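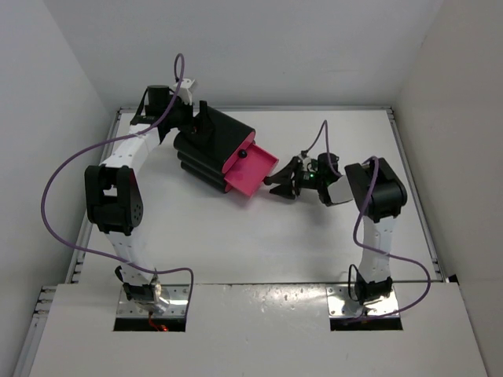 Two arms, one little pink drawer. Open day at Tarnden.

So I finally made it to the open day at Tarnden. I'd meant to go in January and had a cold, and then I nearly missed this one too because I drove past the turn for Gatcombe and had to go all the way around the reservoir. I got there with 20 minutes to spare, found the last parking spot by the loading dock, and got handed a sticker with my name spelled wrong. Fine by me!

I should say I know next to nothing about robots. My brother-in-law Folke Ekström works in the building (in accounts, so he knows next to nothing either) and he'd put me on the list. There were eight of us in my group, and our guide was Orest Kravchuk, who talks very fast and waves his hands a lot, which got funnier once I noticed how slow and careful the arms are by comparison.

The room is smaller than I pictured. I was expecting something like a car plant, with yellow machines swinging around behind fences. What they have is a row of white booths, each one with a pair of arms bolted down at the front, purple cables looping all over the place. The arms are kind of cute, to be honest. You can see every screw hole. The one with the black cabinet and the pink drawer was the booth everybody crowded around, me included, because it's such a normal thing to do. Hold the cabinet with one hand, work the drawer with the other. I do that at home with the sticky one under the microwave and have never once thought about it as a two-handed job.

Orest said their list of everyday tasks is up to 740 now, and that drawers are a lot meaner than they look. If you only pull, the whole cabinet comes along for the ride. Somebody asked whether it would be easier to just glue the thing down, and he said sure, and then would you like to glue down your kitchen?

After that we got to look at what the arms look at. There's a small camera at the wrist, and it is a strange way to see the world - two big black fingers at the bottom and whatever they're about to deal with filling up everything else. 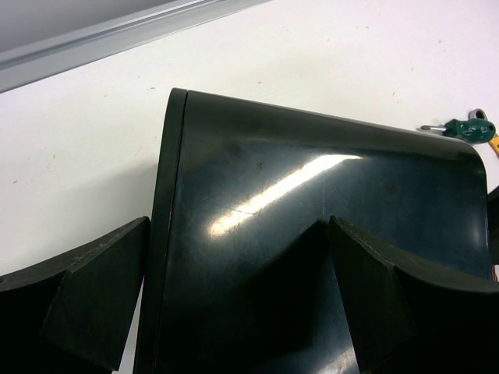
I stood at that screen way too long. My son would have loved it, he plays those games where you only ever see your own hands. Pirjo Toivonen, who was minding the booth, let a couple of us sit with her and try guessing where the fingers should go next. I was terrible. With something shiny and dark I couldn't tell how far away it was at all, and the light from overhead makes a big white streak right across the middle of it, so half the time I was judging by the streak. Pirjo said that's a real headache for them too, and that I shouldn't feel bad. (I felt a little bad.)

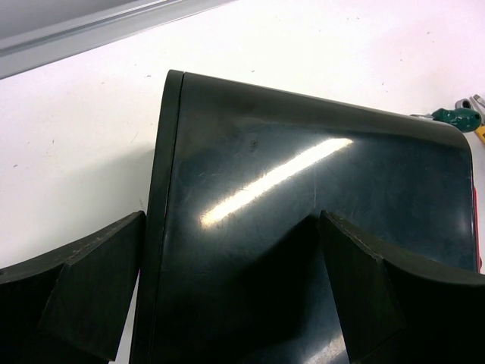

The view from the wrist, with a green screwdriver and some other tools up in the corner.

There was coffee afterward, plus some very good cardamom buns, and I got talking with a retired machinist named Eero Salminen who had a lot of opinions about the gripper fingers. He'd make them longer. I nodded as if I had a view on this. He also told me about a place called Grulluvach where he used to fix packing machines, and I wrote the name down to look up and now can't read my own writing on anything else on that page.

Anyway, Folke says they'll do another one later in the year and the list fills up quickly, so write to the front desk if you want in. Wear comfortable shoes, there are no chairs until the coffee.

Posted March 15, 2022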